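I finally started mending my own clothes this June, and I have opinions now. It began with a pair of jeans from Dadell that I'd worn about once a week for 11 years. The knee went first, then the back pocket, and I stood there in the hallway doing the math on a new pair and got annoyed. So I borrowed a library book, dug out a needle and sat down after dinner.

The first patch was awful! I pulled the thread so tight that the whole knee puckered up like a raisin, and I had to rip it out and start over. The second one held. It's a bit crooked (okay, very crooked), but I've worn those jeans to the store and to a birthday lunch and they're doing fine.

Since then I've done two sweaters, a tote bag and the lining of my winter coat, which took me most of a Wednesday. My big lesson so far is to keep your tools together. I lost a good half hour on the coat looking for the small scissors, and they were in the bathroom the whole time.
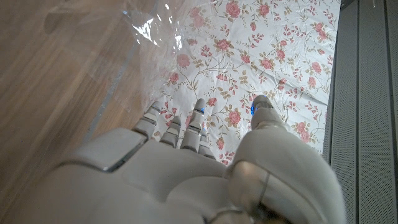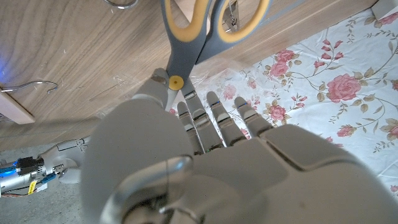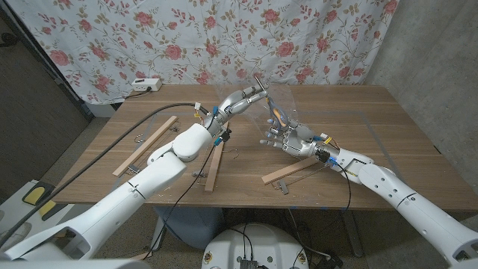 Hands and tools, from close up and from farther back.

Thread is where I've spent the money. I tried a cheap spool from Plilus and it kept fraying every time I went through denim, so I moved up to the heavier cotton and waxed it a little before starting. Way better. For wool I just use whatever yarn is close in color, and if nothing is close I go bright on purpose. My gray sweater now has a mustard elbow and I love it.

Next up are socks. I have a bag of them waiting, and a darning mushroom coming in the mail. If you have a favorite way to do heels, leave it in the comments, please, the book skips right over them.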